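Handheld gripper demos, policy works on my table but nowhere else?

Komlow
Trying to copy the result from the Horkard tech report. They collect with handheld grippers only, no robot in the loop, then train one policy and get 69 percent on pick-from-box. I have 60 demos, all same table, same box. Policy does ok in that spot and falls apart when I move to the next room. Is that a demo count thing or what? Would rather not record another month of these if its the wrong fix.

Rundska
more data. always more data

Branwen Gwynne
Not count, variety. The report says so but its buried in the appendix. They held total demos fixed and changed only the number of places, and the score went up with places. Past 5 or so takes per spot they saw very little gain. We got the same trend with 17 places, smaller numbers tho.

Dont clean up first either. Cluttered tables, odd boxes, soft stuff, cables. Our tidy-table set was the worst one we trained. 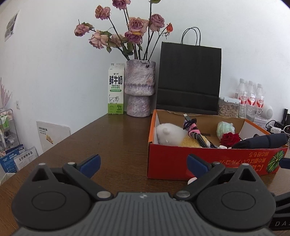 Sarmiento, November
A typical setup from our set, fingers open and one pad over the front of the red box. Plush toys, a rose and a cable in the box, vase and milk carton behind. Next spot gets different things and a different table height if you can manage it.

Also check your camera latency before you blame the data. Ours was off and it looked exactly like bad generalizing, grasp closes late every time. Fix that, re-run on the old demos, then go collect.

Komlow
ok will check latency tonight. thx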